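Chapter 5
Reading the House: Setting as a Character in the Novel

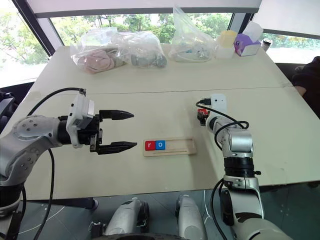

Figure 5.1 Two letter blocks in a small wooden tray, on a white tabletop by a wide window.

Most of us, if we are asked about a novel we loved years ago, will begin with a person. We remember the stubborn aunt, or the boy who stole the boat, and we are a little vague about what happened to them in the end. But give us another minute, and very often a place comes back as well, and it comes back in surprising detail: the cold pantry, the stairs that had to be climbed in the dark, the lane that flooded every April. We may have lost half the plot by then, and still we could find our way to the kitchen.

This chapter is about how writers manage that, and what you, as a reader, can do with it once you have noticed. In Chapter 3 we looked at the narrator and asked who was telling the story and how far we should trust the telling. We will need those questions again here, so please keep your notes handy (and if you skipped the exercise on the unreliable letter writer, this would be a very good evening to go back to it).

Let us start with a novel we will be living with for some time, The Salt Rooms at Kurnura. It opens on a family house at the edge of a harbor town. The house has 16 rooms, and by the second page we have been told that only three of them are still in use. The rest have been shut up one after another, as the people who slept in them died or moved inland to Kevton, where there was work. The daughter who stays behind carries the keys on a loop of string around her wrist. She does not open the doors, and for a long while the book does not open them either.

Now, a hurried reader will take all this as background, something to get through before the story begins. I would ask you to slow down and think about what you already know. You know that the family was once large and had money. You know that the daughter has been left with more than she can look after, and that she has not made up her mind to let it go. The author has told you none of these things outright. The house has told you, and it will go on telling you things right up to the last chapter, when one of the doors is found standing open.

Settings do not have to be grand to work this way. Our second novel, Santoso Street, takes place almost entirely in a rented apartment above a shoe repair shop, and the narrator grumbles about the noise on nearly every page. Our third, the short and rather chilly Winter at Stultham, gives us a village of 2900 people and then lets us meet only a handful of them, so that we feel the others behind their curtains the whole time. You may find you like one of these books a good deal less than the other two. That is quite all right, and it will give you something to write about.

As you read the extracts, keep a pencil nearby and mark every place where a room, a street or a piece of weather is described at more length than the action seems to need. Do not worry yet about what the passage means. Write a word or two in the margin about who is looking, and what sort of mood they are in while they look. We will come back to your marks in Section 5.3.

5.1 Who Is Looking at the Room?

A description in a novel nearly always belongs to somebody. Go back to the first page of the Kurnura extract and read it again with the daughter in mind, slowly, and aloud if you have the place to yourself. The hallway is long, and she calls it longer than it was when she was a girl.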